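**Subject: Re: [cell-keepers] left arm short on the pick row, again**
**From:** Jhair Henao

Yeison wrote, Saturday:

> The Bodin cell is closing on air again. Right arm is fine. Left arm goes to the taught position with total confidence and stops a bit short of the phone. I re-homed it twice and it got worse the second time, which I took personally. Is this the rail, the wrist or the fingers? Anselmo says rail. Anselmo always says rail. Also, how often are we supposed to be greasing this thing? The binder says "regularly."
>
> Yeison

Yeison, and whoever else inherited one of these two-arm cells along with a binder by Nilton:

It's the wrist. Sorry, Anselmo. The carriage hardly ever moves on its own once the plate screws are down, but the bracket between the wrist and the gripper will creep if you look at it wrong, and re-homing on top of a crept bracket just bakes the error in. That would be why your second try came out worse than your first.

Before touching any screws I'd do a hold test. Have the arm pick up the biggest phone you own by one edge, hang it at a slant and leave it there while you get coffee. A slanted phone pulls on the fingers in a way a flat one doesn't, and if the bracket is going to slip it'll slip then. Ours at Skistby, over the usual pile of handsets:

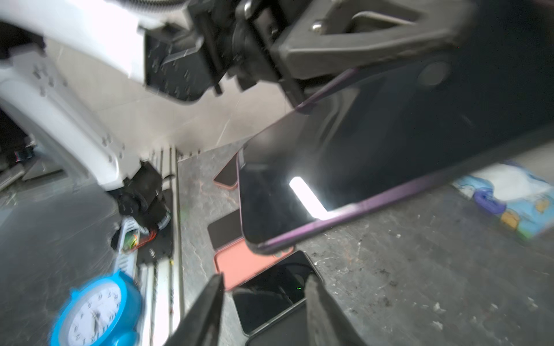

How often does the rail need grease? Every 300 hours of run time, a thin wipe along the grooves and nothing on the motor side. Nilton's binder used to say 1000, before somebody turned the page into a coaster and the replacement said "regularly."

If the phone sags during the hold, do this:

1. Power down and let the arm rest on something soft. It will drop the last bit no matter how gently you think you're lowering it.
2. Back off the bracket screws half a turn. Half. Sajib once took them all the way out and we found the fourth one in September.
3. Square the bracket against the mounting plate, snug the screws in a cross pattern, then go around again.
4. Check the cable loop over the wrist. It should stand up in a lazy arc with the arm at full reach. A loop that's too tight will tug the gripper back toward the base, and you'll spend an afternoon blaming the encoder.
5. Home it once. Once, Yeison.

After that, re-teach the row. I put the phones side by side, a mix of face up and face down, and bring each gripper down beside the end phone on its own side. If both sit right at the ends, the middle ones usually sort themselves out. If only one does, go back to step 2 and be humble about it. Leave the pig and the tissues toward the back wall where they are; the reach test uses them and I'm tired of re-teaching the pig.

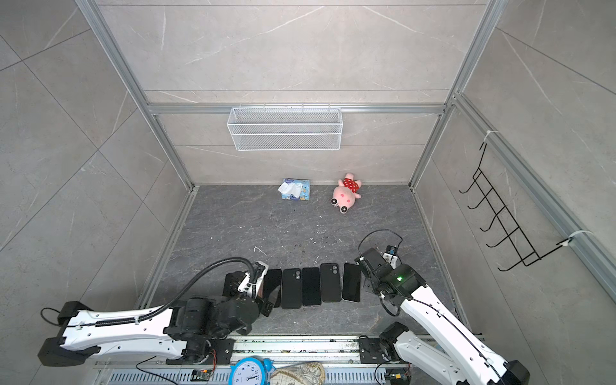 *Row check at Skistby, both grippers at the ends.*

Two things the binder gets wrong while I'm at it. It says to torque the finger screws to 28, with no unit, and then 14 on the following page, also with no unit. I've asked Nilton. Nilton says "whichever feels right." I use a short driver and stop when my wrist complains. It also tells you to sweep the floor panel "as needed," and I'd say it's needed now, at your place and at mine. Grit under a phone tips it just enough that the fingers ride up the edge.

Last check is the scattered layout. Break up the row, put phones down at angles, keep one big and one small near each other and tuck one where an arm passes over it. Open the left gripper all the way and stop it right next to the big phone. Then get your face down there and look at the gap to the edge. You want both fingers clearing it with the same daylight, and no rubbing from the cable when the elbow bends. 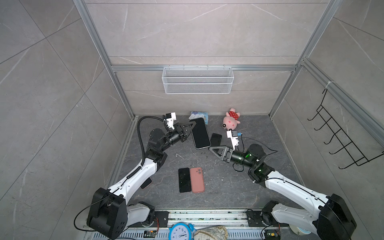
## Parts, and who has them

- **Fingers:** I have one spare pair, the triangular kind with the holes. Jorkmont has a drawer of the older ones, which fit if you don't mind filing.
- **Bracket screws:** order from Ririsine and get double. See Sajib, above.
- **Cable ties:** the white ones on the hook rack are holding up fine, so stop mailing me replacements.
- **The little boards down by the bases:** don't unplug either one to "see if it helps." Yeison, I know you've thought about it.

If it still closes on air after all of this, send me the joint log from one slow pick, left arm only, and I'll look on my lunch break. And if it does come out to be the rail, please write to me off list so Anselmo doesn't hear about it.

Jhair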